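**23 de enero de 2020 – cuaderno del taller, puesto de la mesa rosa**

Hoy tocaba seguir con la tarea del libro, y la verdad es que he disfrutado como hacía tiempo. Zineb ha llevado los mandos casi toda la mañana y yo me he quedado en la consola, apuntando y opinando más de la cuenta (perdón, Zineb). La idea sigue siendo la misma que acordamos con Gaurav: la persona guía el brazo a distancia, coge el libro, lo levanta un poco, lo gira y lo deja con el lomo hacia el borde de la mesa. Parece una tontería hasta que te sientas a hacerlo con dos dedos de plástico y sin notar nada en las manos.

Lo primero que he aprendido es que conviene entrar despacio por la izquierda y dejar que el dedo derecho llegue después. Si los dos cierran a la vez desde lejos, el libro se nos escapa girando, y vuelta a empezar. Maxine ya lo había dicho la semana pasada y no le hicimos mucho caso, así que lo dejo aquí por escrito, con mis disculpas.

También hemos cambiado de libro. El de tapa dura que usábamos era demasiado dócil, todo él una tabla, y yo quería algo que cediera un poco. He traído de casa el *Guiguzi* (鬼谷子), que lleva conmigo media vida y tiene la tapa rozada por todas partes. El anciano de la barba blanca de la cubierta nos ha hecho compañía toda la mañana, y le hemos cogido cariño.

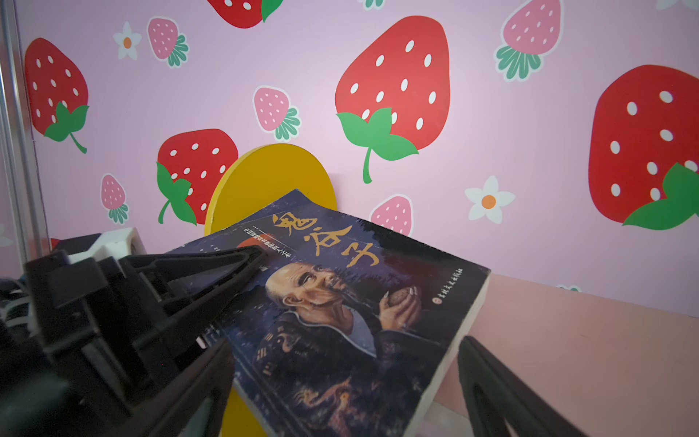 ## Cosas que quiero recordar de la sesión

- Coger el libro inclinado es más fácil que cogerlo plano, pero luego cuesta mucho más enderezarlo. Prefiero que grabemos las dos maneras y no escoger todavía.
- El fondo de fresas se queda. Nikau pregunta si no sería mejor una pared lisa – ya lo hablaremos con calma, pero a mí me interesa que el modelo vea paredes de verdad, con sus dibujos y sus margaritas.
- Zineb tiende a corregir al final, justo antes de soltar. Son correcciones buenas, de las que enseñan algo, y pido por favor que no se recorten al limpiar los datos.
- Cuando cambiemos de operador, cinco minutos de prueba sin grabar. Ashton entró en frío y lo pasó mal, el pobre.

## Números

Hoy han quedado 32 demostraciones válidas. Con ellas, el conjunto Jiseo llega a 1.369, contando las de la tarea del vaso.

## Para mañana

Ashton quiere probar a los mandos con el brazo un poco más alto. Me parece bien, siempre que lo anote en la ficha. Yo repasaré las tomas en las que el libro se abre al levantarlo, que me tienen intrigado, y le mandaré a Gaurav las que no sepa clasificar. Ah, y el libro me lo devolvéis cuando acabemos, que está subrayado.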